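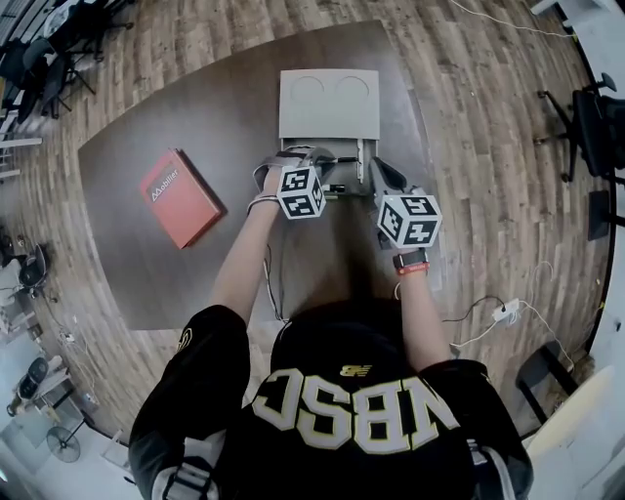 Both hands at the front of the box, on the big dark table.

Can a Machine Do It Yet? Drawers, Lids and Other Things With a Front That Opens

Hello again, friends! My inbox has been full of the same question since April, which is some version of "Katia, when can I stop doing all this myself?" I do love that you think I'd know. I've been keeping my household tips page going with a pot of coffee and a lot of opinions, and now I'm apparently the person to ask about robots. Well, I've done my reading, and I've pestered my nephew at Stivarska (they fix small appliances and he is very patient with me), so let's talk about it.

The easy chores first. Floors, mostly yes. My little Lollik goes round the hallway every morning at 6 and it does a decent job as long as I've picked up the cords beforehand. That is the tip, by the way! Pick up the cords! A power strip lying on the floor with its cables running off every which way will stop a floor machine faster than any rug fringe. I hang mine off a hook under the table now.

Now for the hard part, and it's the sort of job you see at the top of the page. Anything that pulls open at the front, with small parts tucked inside, wants two hands working together. One holds the body still and the other does the fiddling. We do this all day long without thinking, and for a machine it's a tall order. It has to find the handle, pull straight, stop pulling in time, and not shove the whole thing off the far side of the table while it's at it. The people working on this often start by having a person do the job wearing grippers on their hands, with those checkered squares on top so a camera can follow every move. I find that rather sweet, to be honest with you. It's how my grandmother taught me pie crust, only with fewer cables.

If you'd like to know how hard it is, try it yourself with kitchen tongs. One pair in each hand, and open a drawer, take out a teaspoon and close it again. I gave myself 12 tries and managed it cleanly on 4 of them, and I've been opening that drawer for years.

So until somebody's robot can do it, a few things that help when you're the one with your hands in the box:

Work in the middle of the table, with room on both sides for your elbows. I used to do everything right at the edge and I have the dented toaster to prove it.

Unplug it first. Yes, every time, even for a quick wipe.

Put a damp dishcloth under anything light that slides when you pull at it. Wring it out well so it isn't dripping on your nice wood.

Pull a sticky drawer from the center, slowly, and if it binds on one side push it back in and start over. Yanking is how the runners get bent. A candle stub rubbed along wooden runners does wonders (plain white, no scent, unless you want your socks smelling of pine).

Keep a muffin tin handy for the screws. Mine cost $49 as part of a Paredes baking set I had no business buying, and the screws are all it ever sees.

As for laundry folding and unloading the dishwasher, I'd call those a "not in my kitchen yet." I've watched the clips same as you have, and some of them are wonderful, but I'd want to see one deal with my cutlery basket after a birthday party. Write and tell me if you've had a machine take over a chore for real, and which one! I'm trying the Zirnum window washer next, if my sister ever gives it back.

Katia Valentini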